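Goodall Work Permit Tracker, desk edition

I built the Goodall tracker after my third winter of chasing permit renewals for a seasonal crew, and I still use it every morning (yes, with coffee). You type in each worker's permit type, start date and end date, and it puts the next renewal at the top of the list. Simple stuff, but wow, it beats my old wall calendar!

The base version holds 80 workers and two office logins. Darren Clegg at Ilby asked me for a column showing which jobs were advertised locally first, so that's in there now, and it prints on one page for an inspector. Graham Bunting wanted color codes. He got 17 of them, and I think he uses four.

The price is $589, paid once, with updates through December. Spanish and English forms are both included.

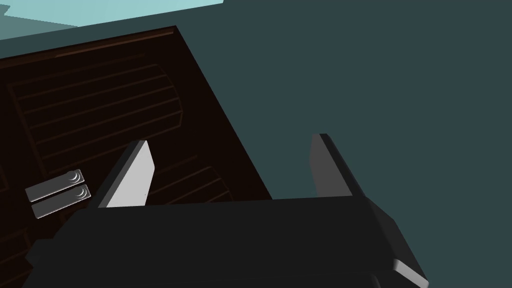 If you're moving over from Flalen, export your list as a plain spreadsheet and send it to me before you install anything. I'll check the dates by hand, mostly for day and month swaps, and mail it back ready to load. Estov files work too, but leave out the notes column.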